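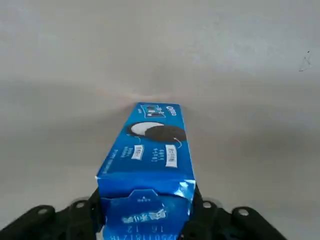
*Oreo packet in the gripper, held just below the crimped seam.*

## Handling practice on a kitchen table: tips from the Stinstead club

We have been running the Stinstead robot club long enough now to have a good stock of little household tricks, and as new families keep asking what they can do at home between meetings, I've finally sat down with a pot of tea and written some of them out. Most cost next to nothing, and the rest will cost you a packet of biscuits.

**Start with the larder.** Wrapped biscuits are lovely practice items – light, slippery, and just delicate enough to teach a bit of patience. Our members drive the gripper by hand first and only write a program once they can manage the same pick by eye. Tall packets are harder than they look, so begin with something squat like a tea tin and work up to them.

**Grip near the seam.** The crimped end of a foil wrapper gives the fingers something to settle beside, and you are less likely to crush what's inside. Close slowly, stop, have a look, then close a touch more. If the wrapper crackles loudly you've gone too far!

**Mind the shine.** Glossy wrappers throw the light about and can confuse a simple colour program dreadfully. Draw the curtains and use one lamp with a tea towel pinned well clear of the bulb to soften the glare from the window side. A plain, matt, pale surface helps no end, and the back of an old roll of wallpaper does very nicely.

**Clean the fingers.** Biscuit crumbs and kitchen grease make everything slide. Switch off at the wall, wipe with a barely damp cloth, dry with another, and leave it all for a good while before starting again. Keep washing-up liquid away from the joints (we learnt that one in May, and the Kimov kit has never sounded quite the same).

**Check the bolts.** They do work loose with all that opening and shutting. Nip them up at the start of each session, and keep the right key on a ribbon tied to the box.

**Save your wrappers.** Once a packet is past its best, fill it with dry rice, tape the end and carry on using it. Ours last up to 19 sessions, if they're kept flat in a drawer between times.

For the Rudd Cup, each team gets two practice packets and two tries at the shelf task, so please don't let anybody eat the equipment beforehand. Spare cloths and tape are in the blue Moditex bag by the door, and do put the scissors back when you've finished with them.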